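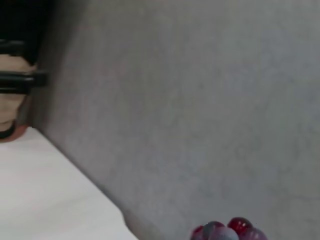 Arben Georgiou wrote under my last review that a work table must first be judged by its legs, and that I had spent four paragraphs on the surface and one line on what carries it. He is right, so this time I begin from the floor.

By Boris Vidmar, April

The Troswood is the plain model from Momivmont, the one they sell without drawers. I have written, eaten and repaired small things on it for 17 months, and I think this is long enough to say something fair. My earlier table was an Angelovski, heavier and more beautiful, but it moved under me every time I used the eraser.

The legs come separately and each is fixed with three bolts. The manual shows a washer under every bolt head, but the drawing is so small that I put mine in upside down and had to begin again. The whole assembly took me 63 minutes, with one pause to look for the key, which was inside the box lid. My neighbour helped me to turn the table over. I would not try it alone, the top is not heavy but it is awkward to hold.

On a straight floor it stands very well. On my floor, which is not straight, I turned the rear left foot out a little and then it was also good. When I type fast, my tea stays quiet in the cup. When I lean with both elbows on the front edge, I feel a small movement to the side, and I would like one more bar between the back legs. Momivmont sells such a bar for the longer table. For this one they answered me politely that it is not planned.

The height is fixed. For me it is correct with a normal chair, but my wife is shorter and she puts a cushion under her when she uses it in the evening. Please measure before you order, especially if your chair has armrests, as mine only just go under.

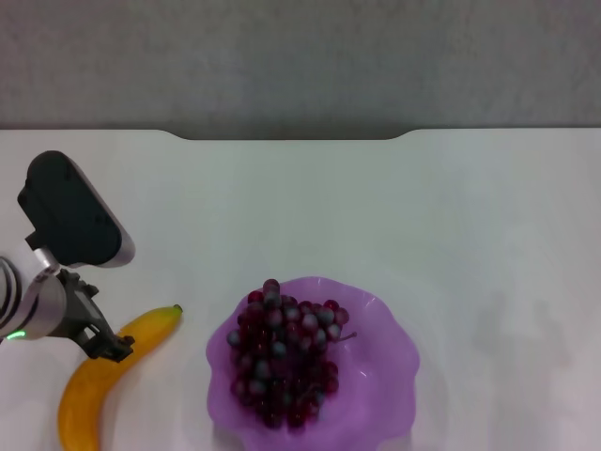

Cleaning is where I changed my opinion. In the first weeks I found the white top a mistake, every crumb and every pencil mark was visible. Now I wipe it with a damp cloth after supper and it is done. Ink from a cheap pen stayed for two days and then went away with ordinary soap. A hot pot left a pale ring that I can still feel with my finger - this was my fault, the manual does warn about it.

Delivery to Hurkstead was late by a week. The parcel had one crushed corner, but there was enough cardboard inside and the table had no damage. If you telephone them, have your order number ready (mine ended in 3405, and I repeated it to every person I spoke with).

What I like: it is steady, it is easy to clean, the bolts have not become loose.
What I do not like: the manual, the missing bar, the fixed height.

I would buy it again for writing and for paperwork. For a sewing machine or anything that shakes, I would first look at the longer table with the bar - Arben has that one and so far he complains only about the colour.

Last updated: April

Contact | Copyright Boris Vidmar | Back to top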